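Duftkapseln im Treppenhaus, oder: Wer hat hier eigentlich nach Lavendel gefragt?

Seit dem Frühjahr hängt in immer mehr Bürogebäuden neben dem Aufzug ein weißes Kästchen, das leise zischt. Bei uns im Haus an der Trurnier-Passage sind es inzwischen 14 Stück, verteilt auf Flure, Teeküchen und, aus Gründen, die mir keiner erklären konnte, den Kopierraum. Die Geräte heißen Cullarix, die Kartuschen kommen von Dutix, und auf dem Aushang im Erdgeschoss steht, sie würden »das Wohlbefinden und die Leistungsbereitschaft nachhaltig unterstützen«. In der letzten Ausgabe haben wir um Zuschriften dazu gebeten. Es kamen mehr als erwartet, und die wenigsten klangen nach gestiegener Leistungsbereitschaft.

Ich will dem Thema nicht von vornherein übel gesinnt sein. Gerüche wirken auf Menschen, das bestreitet niemand, der schon einmal hungrig an einer Bäckerei vorbeigegangen ist. Wer Zitrone riecht, denkt an Sauberkeit, wer Sonnenmilch riecht, an Ferien. Von dort bis zur Behauptung, dass Kollegen in der Buchhaltung unter Lavendeleinfluss weniger Fehler machen, ist es allerdings ein weiter Weg, und der Prospekt legt ihn in zwei Sätzen zurück.

Besagten Prospekt habe ich mir in voller Länge angetan. Er verweist auf eine »breit angelegte Befragung« mit 832 Teilnehmern. Wonach genau gefragt wurde, steht nicht dabei. Ob es eine Vergleichsgruppe ohne Duft gab, steht auch nicht dabei. Ob die Leute wussten, dass beduftet wird, und ob man ihnen vorher gesagt hatte, was sie zu empfinden haben – ebenfalls Fehlanzeige. Dafür gibt es ein Balkendiagramm, dessen Achse unten nicht bei null beginnt, so dass der rechte Balken den linken um ein Vielfaches überragt. Ich habe beim Anbieter nachgefragt und eine freundliche Antwort bekommen, in der man mir noch einmal denselben Prospekt schickte, diesmal als PDF.

Auf meine zweite Nachfrage hin rief jemand zurück. Die Befragung, so hieß es am Telefon, sei »intern« und werde nicht herausgegeben, man könne mir aber gern eine Referenzliste zukommen lassen. Die Referenzliste umfasst ein Hotel, zwei Autohäuser und ein Gebäude, das sich bei näherem Hinsehen als unseres herausstellte.

Sirkka Peltonen aus dem dritten Stock hat sich die Mühe gemacht, in ihrer Teeküche ein eigenes kleines Protokoll zu führen. Drei Wochen lang hing dort ein Zettel, auf dem jeder ankreuzen konnte, wie der Raum gerade riecht: angenehm, unangenehm, gar nicht. Was sie nicht dazuschrieb: In der mittleren Woche hatte sie die Kartusche herausgenommen. Die meisten Kreuze bei »angenehm« fielen in genau diese Woche. Ein Beweis ist das nicht, wie sie selbst sofort einräumte. In der ersten Woche hatte jemand Fisch aufgewärmt, und wer am Zettel mehrfach vorbeikam, konnte mehrfach ankreuzen. Trotzdem hat ihr Versuch dem Prospekt etwas voraus, nämlich eine Woche ohne Duft.

Aus den Zuschriften: Eine Kollegin schreibt, sie bekomme an manchen Tagen Kopfschmerzen und nehme seither die Treppe auf der Hofseite, wo kein Gerät hängt. Ein Kollege lobt, dass es im Kopierraum nicht mehr nach Toner rieche, sondern »nach Toner und Blume«. Zwei Leute haben nach eigener Auskunft erst durch unseren Aufruf bemerkt, dass es die Kästchen überhaupt gibt, und finden es seitdem störend. Das ist übrigens der Punkt, an dem auch wir uns an die Nase fassen müssen. Wer fragt »Stört Sie der Geruch?«, bekommt Leute, die der Geruch stört. Ich nehme unsere eigene kleine Umfrage deshalb ausdrücklich nicht als Beleg für irgendetwas.

Ernster ist die Frage nach den Inhaltsstoffen. Duftstoffe können Kontaktallergien auslösen, und wer Asthma hat, reagiert auf beduftete Luft manchmal empfindlich. Auf der Kartusche steht »naturidentische Komposition«. Naturidentisch ist ein schönes Wort, es sagt aber über die Verträglichkeit nichts aus. Das Sicherheitsdatenblatt, um das ich gebeten hatte, liegt mir bis Redaktionsschluss nicht vor. Die Hausverwaltung Lazaridis teilt mit, sie habe es »sicher irgendwo«. Wer Beschwerden hat, sollte sie der Verwaltung schriftlich melden, mit Stockwerk und Uhrzeit, und sich nicht mit dem Hinweis abspeisen lassen, man könne ja das Fenster öffnen. Im Kopierraum gibt es keines. 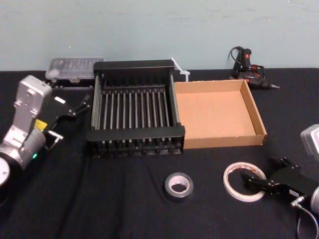 Arbeitskreis Raum und Gesundheit – Hausmitteilungen, Ausgabe Juli

Bleibt das Geld. Die Miete für die Geräte läuft über die Betriebskosten, also über uns alle, und zwar unter der Position »Sonstige Pflege der Gemeinschaftsflächen«. Darunter fielen bisher die Fußmatten und das Salz im Winter. Eine Kündigungsfrist ist im Vertrag vorgesehen, laut Verwaltung zum Quartalsende. Was eine Kartusche kostet und wie oft sie gewechselt wird, habe ich ebenfalls erfragt. Die Antwort lautete, das sei vom Nutzungsverhalten abhängig. Wie man sich im Treppenhaus sparsam verhält, etwa durch Luftanhalten, wurde nicht ausgeführt.

Dabei gibt es Dinge, von denen man recht sicher weiß, dass sie in Büros etwas bringen. Regelmäßiges Lüften gehört dazu, und die Lüftungsklappe im zweiten Stock klemmt seit dem vergangenen Herbst. Ein sauberer Abfluss gehört auch dazu. In der Teeküche im Erdgeschoss überdeckt der Lavendel zur Zeit einen Geruch, dessen Ursache man besser suchen würde. Wenn ein Raum unangenehm riecht, ist das ja zunächst einmal eine Auskunft über den Raum, und die verschwindet nun hinter einem Kästchen.

Wir haben der Verwaltung daher vorgeschlagen, die Geräte auf zwei Stockwerken für eine Weile abzuschalten und auf den anderen laufen zu lassen, ohne vorher anzukündigen, welche es sind. Danach könnte man die Leute fragen, und zwar alle und mit einem Fragebogen, der beide Antworten zulässt. Den Fragebogen würde Sirkka Peltonen entwerfen, diesmal mit einem Kreuz pro Person. Der Anbieter wurde eingeladen, sich zu beteiligen, und prüft das nach eigenen Angaben wohlwollend. Ich rechne mit einem Prospekt.

Bis zu einer Entscheidung gilt: Bitte die Geräte nicht eigenmächtig abmontieren, auch nicht die im Kopierraum. Eines fehlt dort schon. Weitere Zuschriften, gern auch von zufriedenen Riechern, nimmt der Arbeitskreis über das Postfach im Erdgeschoss oder per Hausmail entgegen.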